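2021-06-23

Spent most of the day with the new bench rules from Endwood. Nineteen pages, a cover sheet, and a box at the back where I sign to say I've understood it all. I signed. I understood maybe two thirds.

The first half is about speed. With a person inside the line on the floor, the arm is held to 549 millimeters a second. With the line clear it can go to 864. Fine. I'd love to know who came up with 864, and whether they had a stopwatch or a dartboard. The old Ronel sheet we used until April just said "slow" and "normal," and I can't say I was any less safe under it. But okay, a number can be checked and "slow" can't, so I'll give them that one.

The second half is housekeeping, and that's where I start grumbling. Rule 12 says "the work area shall contain only items required for the task." Required by whom? The tray is required. The rack, I'd say yes. A glue gun? Depends on who you ask and what came loose that morning. The Sarnudard people wrote a whole paragraph on "foreign objects" and never got to what makes an object foreign. I read it three times over lunch.
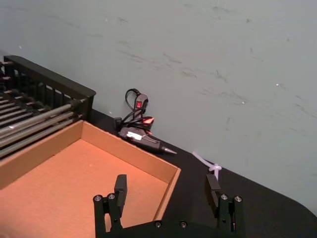
Bench from the wrist camera, tray empty. Glue gun and cable tie back by the wall.

Went down Rule 12 with a pencil anyway. The cable tie fails, no argument. The glue gun fails under 12 and maybe again under 15, cords, which says a cord must be "managed." Looped up against the wall is managed, if you ask me. It won't be if you ask Jemal, where they tape down everything that doesn't move and a few things that do.

My real complaint is the log. Every stop gets a line, every restart gets a line, and the sheet goes in a binder. By the end of the year that's 2000 lines, maybe 3000, and I have never seen one person open the binder to learn something from it. They open it to see that it's full. If they wanted to know why the arm stops, they could ask for the cause. There's a column for my initials and no column for the cause.

I penciled one in, in the margin. We'll see how long that lasts.

Still have to send back comments. So far I've got "define foreign" and "add cause column," and a third I crossed out because it was rude. Read Rule 15 again tomorrow before I pick a fight over it.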